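Bravar Link Preview: worth adding to your browser?

Every few months another extension promises to make short links safe. Bravar, from Gelon, is the latest, and the box copy is not shy.
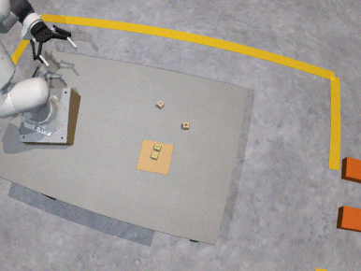 By the Kulendale Web Desk
Staff reviewer

I ran it on 200 shortened links, most of them from my own spam folder. It opened the majority without fuss. Links that hop through 2 redirects were fine. Past 4 it gave up and showed a green tick anyway - a strange colour for "don't know".

The safety rating comes from Gelon's own list, and I couldn't find out how often that gets updated. Santoro, the free one I've used since August, at least prints a date. 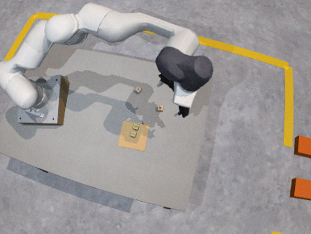 One reader wrote in to say the green tick disappears if you turn on strict mode in settings. I tried it and got a grey tick. Better, I suppose, but why is strict mode off by default?

The paid plan adds history and a custom toolbar icon. I wouldn't pay for either.

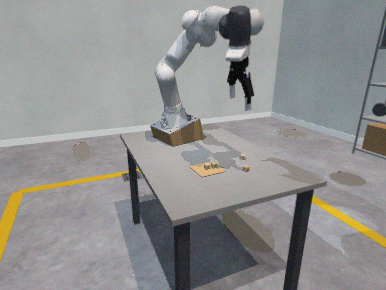
Does it work on a phone?
Only in the Android version of Firefox, and the preview covers half the page.

I've gone back to Santoro for now.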